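Submitting collage work to a printed artist directory: one entry or two?

I make paper collages alone and also with a partner under the name Sustley. The Brultard directory closes its listings in June. May both practices be entered, and does each require its own images?

Answer 1
Yes. Separate entries are accepted where the work is distinct. Each requires 3 images and a short statement. The last edition listed 2,315 artists, and duplicate images were removed.

Answer 2
I would just send everything together and let them sort it out.

Answer 3
Please disregard the previous reply. Joint work must be submitted under the shared name, with both signatures on the form. Javov applies the same rule to its card sets.

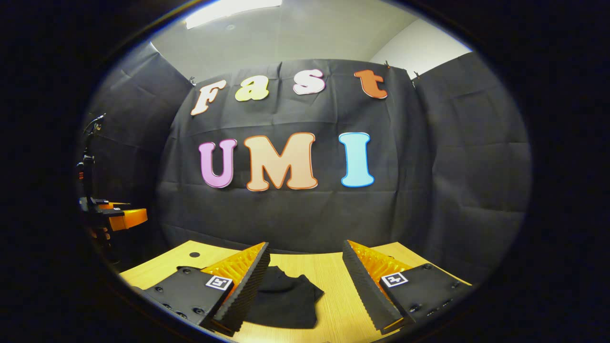 Yulan Ye replied that both signatures may be sent as scans, provided that the form itself is a single file.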